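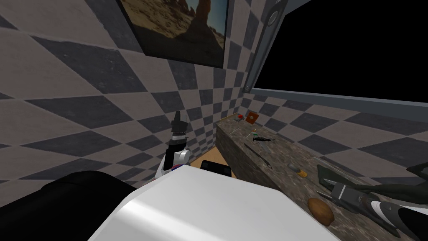
Figure 30. Practice counter in the simulator, right gripper over the front of the countertop.

Recording a demonstration by remote control

1. Load the Pranine room and leave the left gripper raised.

2. Bring the right gripper in slowly over the brown oval object. Stop short and check your depth from a second view.

3. Close, lift, set down, then press Save.

Note: Werar says 30 demonstrations will teach a pick. We doubt it. Aniela Gajewski recorded over 200 before she trusted the result, and she threw out 77.

Caution: A good run in simulation proves little about a real counter. Repeat step 2 at low speed on the Skorard arm before you believe any score.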